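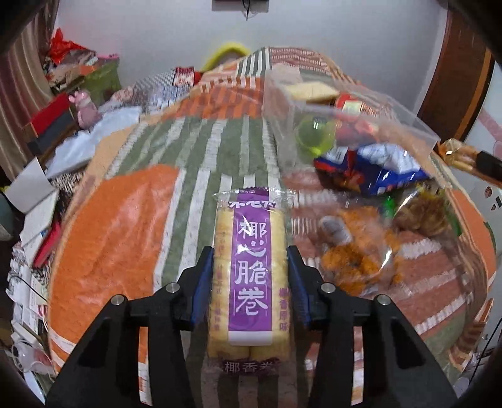
Sarahí Camacho wrote to us in June that she had stopped using the joystick set altogether, as the people recording for her picked up the hand grip in one morning and the joysticks had taken them most of a week. Several customers have told us much the same, and it is the main reason the hand grip is now sold on its own as well as in the full teaching kit.

Tokier Hand Grip, for teaching by demonstration

The Tokier is a two-finger gripper that you hold and work yourself. You carry out the task with it, the camera on the tool records what the fingers are doing, and the recording is used to train an arm fitted with the matching Tokier gripper. There is no arm in the room while you record, so you can take it into kitchens, bedrooms, shops and stockrooms and work with whatever is lying about there.

The fingers are black, with blue pads on the inner faces. The pads do the holding. For a light wrapped item such as a packet of coconut rolls, close the jaws on the two long sides and stop squeezing as soon as the pack is held. A person tends to grip harder than needed, and the arm will copy that. If your recordings are full of crushed biscuits, the arm will crush biscuits too.

What is in the box

Hand grip with fingers fitted
One pair of blue pads, fitted
One spare pair of blue pads
Camera and mount
Battery and charging lead
Wrist strap
Hex key for the pad screws
Printed setup card

The memory card is not supplied. Any fast card from a known maker will do.

Specification

Weight with battery: 700 g
Jaw opening: 105 mm
Battery running time: 4 hours
Charging: USB-C
Trigger: spring return, right or left hand
Recording: video, jaw opening and tool position, saved together
Operating conditions: indoor use only

Which items it suits

Boxes, sachets, wrapped bars, small bottles, folded cloth and most things you would pick up between finger and thumb. It copes with clear film and shiny wrappers, although strong reflections can upset the position tracking, so turn off any lamp that points straight at the work. Plain walls and plain bedding are also poor for tracking. A striped blanket or a cluttered shelf gives the camera far more to follow than a bare white table.

It does not suit anything wider than the jaw opening, anything hot, or loose items such as rice. For flat sheets of paper, use the thin Udetti pads (sold separately).

Recording a task

1. Charge the battery fully and fit the card.
2. Hold the grip still and pointing at the work until the light goes steady.
3. Press the record button once. Start with the jaws open and away from the item.
4. Move in, close, lift, carry, put down, open, move away. Keep the speed even. A short pause before closing is fine, but a long one teaches the arm to wait.
5. Press the button again to finish.

Do one task per recording. If you drop the item, finish the recording and delete it, unless you are recording recoveries on purpose - in that case name the folder so that you can tell them apart later. Move the items between takes. Vary your own starting place as well, and try to approach from both sides.

Keep your free hand out of view unless the task calls for it. The arm has no second hand, and a recording in which you steady the packet with your fingers is of little use for a single arm.

Hand grip or remote control?

We sell both. With the Nollex remote set you sit near the arm and drive it with a pair of handles, so every recording is something the arm has already managed to do. It is slower, and you need the arm there all the time, but there is no question of reach. With the hand grip you can easily record a movement the arm cannot follow, such as leaning right across a bed or twisting the wrist too far. The checking program marks these takes in red before training. Many workshops use the hand grip for the bulk of the recording and the remote set for the last few awkward movements.

Care

Wipe the pads with a damp cloth. Sugar and grease from food packets build up on them and change the grip, so check them at the end of each session. Do not use solvents. Replace the pads when the surface looks polished. The hex key fits all pad screws, and the job can be done at a desk without taking the fingers off.

Do not oil the trigger.

Spares and extras

Blue pads, pair
Udetti thin pads, pair
Spare battery
Leclerc carry case, holds two grips and chargers
Left and right fingers (please order as a matched pair)

Fits

All current Tokier arm grippers. For the older short-finger model you will need to run the size setting again after updating. Instructions are on the setup card.

Guarantee and help

The grip is guaranteed for two years. Pads and batteries are wearing parts and are covered for six months. Returns must be in the original box or a Leclerc case, with the battery removed.

Questions on training files and the checking program go to Teodoro Tlapale on the support desk. Please send one sample recording with your message, and say which software version you are running. Orders placed before 4 pm leave the same working day.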